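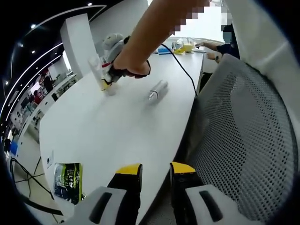 Trutska Hand Gripper – Revised Trigger Link, Part 605

In stock. Ships with two pins, one spring and a folded sheet of instructions.

If you own a Trutska hand gripper bought before November, you want this part. You may already know why. You squeezed the trigger, picked something up, relaxed your hand, and the gripper kept hold of it. You then said something to the gripper, and it kept hold of it anyway.

Owners of those grippers get the part free. Everyone else can buy it as a spare, and we won't ask what you did to the first one.

What went wrong

The original trigger link had a square shoulder where it met the return spring. The shoulder was supposed to wear smooth. On some units it wore a small notch instead, and the last coil of the spring liked the notch so much that it moved in. Once the coil is sitting there, the trigger comes back most of the way and stops. The fingers stay shut, or open just far enough to drop what they're holding a second after you've given up on them.

We heard about it first from Njoroge Kariuki, who records picking tasks at Makokha and sent us a very polite email with the subject line "It won't give the cup back." We wrote back suggesting he clean the trigger. This was bad advice. He cleaned the trigger, and then sent a second email, which was shorter.

After that we took 189 returned grippers apart on the bench. The notch was there in 13 of them. Two had worn through far enough that the spring could jump out of the notch without warning, and this is the part of the page we would like you to read even if you skip the rest.

Safety notice

When the spring lets go, the trigger snaps forward and the fingers open fast. Tumaini Laizer on our test bench had a fingertip behind the trigger at the time and got a blood blister and a new interest in this product page. Nothing worse has been reported. Please keep it that way:

If the trigger sticks, set the gripper down before you do anything else.
Don't push the trigger forward with your thumb. Everyone wants to. Don't.
Don't reach between the fingers to pull the object free.
Unplug the cable, then open the housing with the side screws and lift the spring off with the hook end of the pin tool.
Don't oil the link. Oil makes the notch quieter and does nothing else for you.

A sticking gripper should come out of use until the new link is in. "It only does it sometimes" is how all 13 of them were described on the return form.

How to tell if yours is affected

Look at the number molded inside the battery door. If it ends in a letter, you have the new link and can go back to work. If it ends in a digit, you have the old one, and you should order the part even if the gripper feels fine.

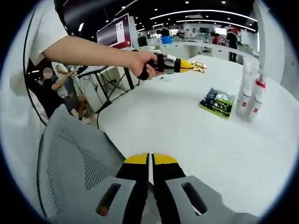
The slow-release check takes a minute and needs no tools. Close the fingers on something light, hold for a slow count of 13, then ease off the trigger as gently as you can. A healthy link brings the fingers all the way open with no pause. A worn one hangs near the end of the stroke. Use an object that will show you the hang: a hard block falls away the moment the grip loosens and hides the fault, while a bit of crumpled gold foil, like the piece between the yellow tips here, is light enough to stay put if the fingers hesitate. Do it over a table. Repeat the check 13 times, since the notch doesn't catch on every stroke, and do it with the hand you normally use.

What changed

The shoulder on part 605 is round, and the spring seats in a cup it can't climb out of. The pins are slightly longer and are held by clips at both ends. The trigger pull feels a little lighter to most people. Faraji Muriithi, who designed the old link and the new one, would like it known that he prefers the new one.

Fingers, tips and housings are unchanged, so nothing else on your gripper needs replacing. Existing recordings are fine to keep, with one catch. If your release timing looks late in some clips, the link may have been sticking before anyone noticed, and anything trained on those clips may have learned to let go late too. Brian Barasa in support can send you a short script that flags slow releases. It is not pretty, but it works.

Fits

Trutska hand gripper, left and right.
Trutska hand gripper with the Idden wrist mount (take the mount off first; the side screws are under it, and yes, we know).

Does not fit

The Hisside bench gripper, which has no trigger and has therefore behaved itself.

Questions we keep getting

Can I file down the old shoulder myself? You can. We tried it, and the spring found the file marks and settled into those.

Do I have to replace both in a pair? Yes. They were made together, and if one has a notch the other is thinking about it.

Do you want the old link back? Please. Drop it in the return envelope with the unit number written on the flap. Tatu Were keeps them in a jar and measures each one, and the jar is getting heavy.

How long does fitting take? The instruction sheet says ten minutes. Allow twenty the first time, most of it spent looking for the spring, which leaves the housing faster than you'd expect. Wear eye protection and open the housing inside a clear plastic bag.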